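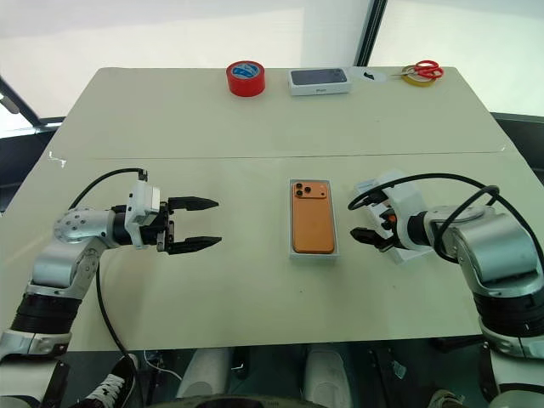
Burial mound at Vakby is older than its own signpost

The largest of the burial mounds at Vakby has been dated at last, and the result will not please whoever paid for the brown sign at the end of the lane. The sign says "Viking Grave." The mound, according to a report released in January 2022, was raised 2,000 years ago, when the Vikings were still several centuries from being anybody's problem.

The date comes from charcoal found under the lowest course of stones, in a layer that had not been disturbed by plowing, badgers or the clergyman who dug a trench through the top in search of gold. He found a horse's tooth and wrote a 46-page pamphlet on it. The tooth has since been lost. The pamphlet, sadly, has not.

Esko Saarinen, who led the excavation, said the mound was built in two stages. A low ring of boulders came first, enclosing a cremation pit, and the earth was heaped over it later, perhaps by people who had no clear idea who was inside. "They knew it was somebody," he said. "We are in much the same position."

The pit held burned bone, a bent iron pin and the remains of a clay pot that had been set down upside down. The team recovered 1,312 fragments in all, most of them smaller than a thumbnail. Specialists at the Ranasinghe laboratory believe the bone belongs to a single adult, but they have declined to say whether it was a man or a woman. The local tourist leaflet, which has called the occupant "the Chieftain" for as long as anyone can remember, has shown no such restraint.

Vakby lies on a gravel ridge above the old shoreline, and the mound would once have been visible from boats coming up the inlet. The water has since retreated and the view is now mainly of spruce. A second, smaller mound stands 57 paces to the north, by Saarinen's own stride, and has never been opened. It looks untouched, although so did the first one until the trench turned up.

A similar grave at Wakden, farther inland, was excavated years ago and also contained an inverted pot. Saarinen thinks the two may belong to the same tradition – or that two sets of mourners dropped a pot the same way. He would like a third before putting it in print.

The finds will go on display at the Rallell museum once conservation work is complete. The sign is to be replaced when funds allow. Until then, visitors are asked not to climb on the Viking.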